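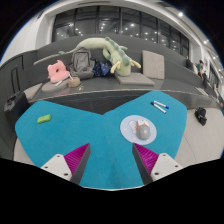

Last updated in January. Questions go to Ynyr Nicholas at the Sulton front desk.

## Using the lounge

**Who can use the lounge?**

Anyone with a Cevville building card. Guests are welcome if the person who signed them in stays with them.

**Do I need to book it?**

Only for groups of more than 5. Smaller groups can walk in and sit down. Bookings are made on the sheet outside room 131, and a booked group has the whole room, bench and floor cushions included.

**What are the hours?**

7 a.m. to 10 p.m., except Sunday, when we open at noon. The lights go down ten minutes before closing.

**Can I eat in there?**

Drinks with lids are fine. Please take meals to the Bevan kitchen down the hall. Crumbs get into the felt and are hard to get out.

## The felt and the table things

**What stays out on the blue felt?**

Whiteboard markers, an eraser and the round mouse pad. These are shared and stay in the lounge. If a marker is dry, throw it out and ask the desk for another.

**Can I write on paper on top of the felt?**

Yes, but put something hard under the paper or the pen will go through. Keep marker caps on when you aren't writing. Ink does not come out of felt, and we have tried most things.

**How do I clean up a spill?**

Blot it with a dry cloth right away. Don't rub, and don't use the whiteboard spray. For anything bigger than a cup, call the desk at extension 995 and leave the felt where it is.

**What do I do with scrap paper?**

Put it in the recycling bin by the door before you go. Crumpled notes left on the felt get thrown away at closing — if you need them, take them with you. 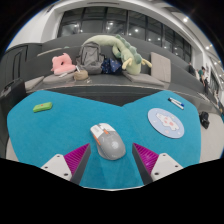
**Can I borrow a mouse for the afternoon?**

Ask at the desk and sign the loan sheet. Loans are for the same day, and the mouse goes back to the desk, switched off, by closing time.

**My mouse skips on the felt. What can I do?**

Use the round pad. Felt is too soft and uneven for some mice to track well. If it still skips on the pad, change the battery or check the sensor for lint.

## The bench, cushions and plush toys

**Can I move the floor cushions?**

Yes. Put them back near the bench when you leave, and keep the path to the door clear.

**Are the plush toys for anyone?**

They are. People use the long green dragon as a back rest, which is fine. Please don't pull on the tail — it has been sewn back on once already. The toys stay in the lounge.

**How are the toys washed?**

The desk staff send them out to Feder Laundry every other month. If one needs cleaning sooner, bring it to the desk. Don't put it in the building dryer.

**Can I leave my backpack on the bench?**

For a short time, yes. Keep it close to you when the room is busy so other people can sit. For anything longer, use a locker. There are 64 of them on the lower level and they take your building card.

**I left something behind. Where is it?**

Bags and clothes left at closing go to the desk overnight. After a week they go to lost property on the lower level. You'll need to describe the item to get it back.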